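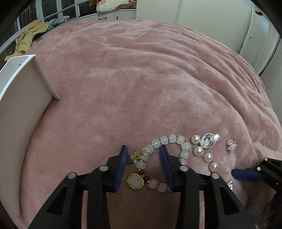 Who still takes the night ferry to Ekgate?

Mostly people who missed the bus.

Mirsad Karagiannis had missed it by a minute. He paid 24 for a cabin and got 719, at the end of the lower deck, next to the engine. A man named Dumitrescu already had the bottom bunk.

"You snore?" Dumitrescu asked.

"My wife said so."

"Said?"

Mirsad put his bag down. He was going to sell her mother's house — four rooms and a dead pear tree.

"She's in Tultis now," he said. "With a dentist."

Dumitrescu thought about it, then moved to the top bunk.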